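Gultico two-arm cell: progress report, February
Prepared for Mindgate by Sándor Jakab

Work in this period was limited to the hardware of the cell. No new tasks were added. The left arm was out of service for six working days while its wrist cable was replaced and the clips along the upper link were refitted. The old cable had worn through its jacket at the lower clip, and the gripper dropped off the bus whenever the wrist turned past its midpoint. The new run has more slack at the lower joint — enough to clear the housing at full bend.

Finger screws on both grippers were taken out, cleaned and set again with thread lock. Wrist cameras were re-registered to the head camera after the screws were set. The check routine ran for 1,000 open and close cycles per gripper with no loss of signal. Fault log entries for the period stand at 238, nearly all dated before the cable change.

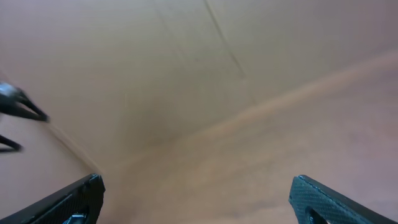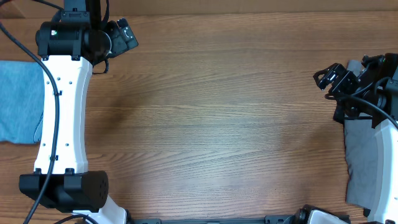
Views from a wrist camera (first) and over the table (second).

Lucimara Nogueira replied to the draft that the cycle count proves little about the cable, as opening and closing the fingers does not bend it. She asked for a wrist sweep across the full range, with the log kept open, before the left arm is signed off. The sweep has been added to the Monday check and the arm stays at reduced speed until it passes.

Open items: spare cable from Dinoso, on order; clip spacing to be entered in the service sheet; right arm cable to be inspected at the same points.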